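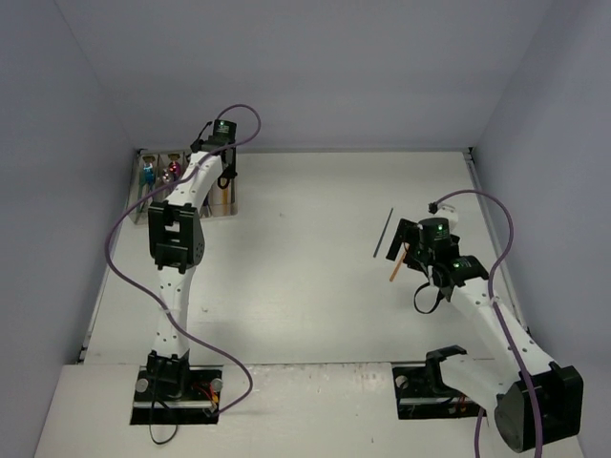 Figure 2. Plateau rectangulaire blanc bordé de parois unies gris lavande.

3.2. Couleur des parois et confort visuel au poste

La littérature sur l'éclairage des postes de travail s'intéresse surtout au plan horizontal. Les recommandations sont exprimées en éclairement sur la tâche, et les surfaces verticales voisines n'y figurent que sous la forme d'un facteur de réflexion moyen. Or, dans un poste cloisonné, les parois occupent une grande part du champ visuel dès que l'opérateur relève les yeux. L'association d'un plateau blanc et de parois claires légèrement teintées (figure 2) est devenue courante dans les ateliers et les laboratoires, souvent pour des raisons d'entretien ou d'approvisionnement, sans que ses effets sur la fatigue visuelle aient été beaucoup étudiés.

L'étude a été conduite sur deux sites, Cleddale et Ruawai. Le premier est un atelier de contrôle de pièces textiles installé au rez-de-chaussée, avec un apport de lumière naturelle faible. Le second est un service de tri de documents dont les fenêtres sont orientées au nord. Au total, 28 opérateurs ont participé, tous habitués à un travail assis prolongé devant un plan clair. Les personnes qui portaient des verres teintés au poste n'ont pas été retenues.

L'éclairement horizontal a été fixé à 1 000 lux au centre du plateau, valeur réglée avant chaque séance puis vérifiée à la fin. Les luminaires existants ont été conservés à Ruawai. À Cleddale, il a fallu remplacer les diffuseurs, qui avaient jauni et déplaçaient nettement la température de couleur. Les parois ont été habillées de panneaux amovibles en trois teintes : blanc, gris neutre et gris lavande. Les panneaux gris et lavande ont été choisis avec des facteurs de réflexion aussi proches que possible, de manière à séparer l'effet de la teinte de celui de la clarté.

Chaque participant a travaillé dans les trois conditions, à raison d'une séance par condition, dans un ordre tiré au sort. La gêne visuelle a été relevée avec l'échelle de Grornodau, qui comporte une partie sur l'éblouissement, une partie sur la sécheresse oculaire et une question ouverte. Les luminances ont été mesurées depuis la position de l'œil avec le logiciel Bristereo, en séparant le plateau, la paroi du fond et les parois latérales. Après exclusion des relevés incomplets, environ 225 mesures ont été conservées pour l'analyse.

Les parois blanches donnent les scores d'éblouissement les plus élevés sur les deux sites. L'écart avec le gris neutre est marqué à Cleddale et plus faible à Ruawai, où la lumière du jour varie au cours de la séance et augmente la dispersion des réponses. Entre le gris neutre et le gris lavande, la différence reste dans l'intervalle d'incertitude pour l'éblouissement comme pour la sécheresse oculaire. L'hypothèse d'un effet propre de la teinte n'est donc pas soutenue par ces données.

Les réponses à la question ouverte sont plus contrastées. Plusieurs opérateurs de Cleddale ont décrit les parois lavande comme froides et ont jugé que les tissus écrus y paraissaient plus jaunes. Cette remarque est compatible avec un effet de contraste simultané, la couleur perçue d'un échantillon se déplaçant vers la complémentaire de son entourage. Elle a une portée pratique pour le contrôle des nuances, tâche pour laquelle un entourage neutre reste préférable. À Ruawai, où la couleur du papier n'entre pas dans le tri, aucune observation de ce type n'a été recueillie.

La jonction entre le plateau et la paroi du fond mérite une attention particulière. Lorsque les deux surfaces ont des luminances très proches, la limite arrière du plan devient difficile à situer, et certains participants ont déclaré avancer le buste pour mieux apprécier les distances. La posture n'ayant pas été enregistrée, ce point ne peut être quantifié ici. Un essai complémentaire, limité au site de Ruawai, est prévu en mai avec des panneaux de fond plus sombres et des parois latérales inchangées.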